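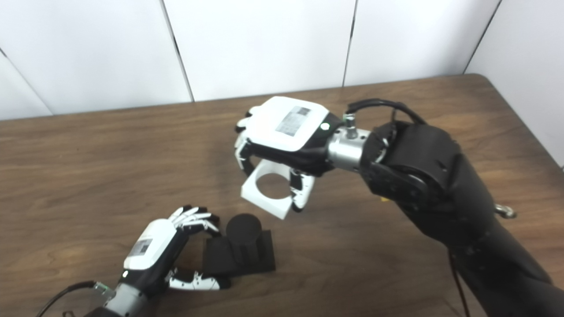 Fig. 1. Part B, the square plate with the round hole, held over the table.

Unit 4: Pegs, holes and fits

OK, so this is the unit where I make you care about one cylinder and one hole. I love this stuff, bear with me!

Our pair is simple. Part A is the black one, an upright cylinder on a rectangular base. Part B is the white square plate. In the Orley notes (they're in the course folder) you'll see them called "post" and "collar", same thing. On paper the job is one line: B goes over A. Before you do anything, write down what has to line up. Center over center, sure, but also tilt, and tilt is the one everybody leaves out. A plate that comes down crooked can wedge on the rim, and pushing harder makes it worse.

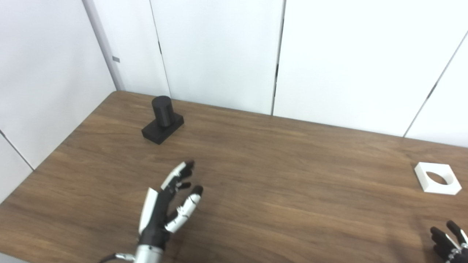
Fig. 2. Parts A and B apart on the tabletop.

Look at the hole in Fig. 2. It reads as an oval, and it's round! You're looking across the table at a low angle, so the circle squashes. Sketch it from straight overhead and then from the side, and keep both sketches, we'll use them for the Wirneck worksheet.

A word on clearance (the gap between peg and hole). Big gap, easy to assemble, but it rattles. Small gap, nice and snug, and you'd better come down straight. My old Boros handout has the drawings for both.

For next time: read the Fimholm chapter on chamfers and write me 500 words on where you'd put one on this pair, A or B or both. Messy sketches are fine.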